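Grelel (commodity exchange)

Grelel is a small commodity exchange and warehouse network for vanilla, clove and black pepper, and I've been keeping this article going for a while now because I traded on it and nobody else seemed to want the job! It takes its name from the Grelel Wharf, where the first spice auctions were held out of a customs shed with a leaking roof and one very loud bell.

Background

Before Grelel, growers in the Kinyua hills sold their pepper at the farm gate, mostly to whichever buyer's truck came up the road first. Prices swung like crazy (I've seen old receipts from the same week that don't look like they're for the same crop) and small farmers had no way to check what the port was paying. A trading house called Orbridge began posting its buying price on a chalkboard every morning, other houses copied it, and before long people were meeting under the board to haggle. That chalkboard is really the start of the whole thing.

The exchange opened with 106 member accounts. Most belonged to grower groups, and the rest were split between exporters and a handful of grinders who wanted pepper by the sack and didn't care much where it came from.

How trading works

Everything is sold by the lot. A standard pepper lot is 1,000 kilograms, cleaned and bagged, with a moisture slip stapled to the warehouse receipt. Vanilla goes in much smaller parcels, and those are graded by bean length and by smell -- yes, smell, and the graders will argue about it all day if you let them. Bids go in blind, the bell rings, and the best price takes the lot. Buyers then have seven days to pay, and if they miss that, the lot goes back up at the next auction and they lose their deposit.
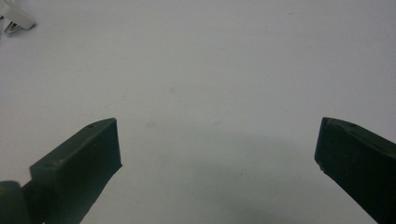
Wilfredo Umali wrote in to say I've got the deposit rule a little wrong: a late buyer only forfeits the whole amount the second time, and a first offense costs half. He's right, I checked the member handbook, and I'm leaving his correction in because plenty of traders get it mixed up too.

The Urnidura contract

For years the big complaint was that Grelel only handled spice already sitting in a warehouse. If you wanted to lock in a price for a harvest still on the vine, tough luck. The Urnidura contract fixed that, sort of. It's a plain forward agreement between one grower group and one buyer, registered with the exchange, with the price tied to the auction average at delivery and a floor under it so the farmer isn't wiped out in a bad year.
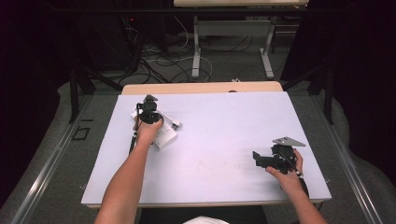 Take-up was slow at first, mostly on account of the paperwork, which ran to several pages and had to be signed in triplicate. Then came a rough August with rain right through the drying season, spot pepper went all over the place, and suddenly everyone wanted a floor! By the end of that season 846 contracts were on the register. Clove growers still mostly stay away from it, and I can't blame them much -- cloves store well, so they'd sooner sit on a crop and wait.

Criticism

Exporters grumble that the blind bids push prices up, and growers grumble that they push them down, so take your pick. The fairer complaint is about storage fees, which are charged by the bag and hit the smallest sellers hardest.
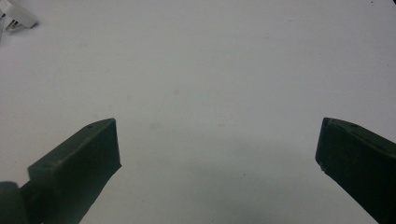 White tabletop with two dark green gripper fingers

There's also been a long-running argument over whether pepper from outside the hills should be allowed in the same auction. At present it can be sold, but it has to be listed on its own sheet. This section was last checked against the member handbook on October 21, 2023.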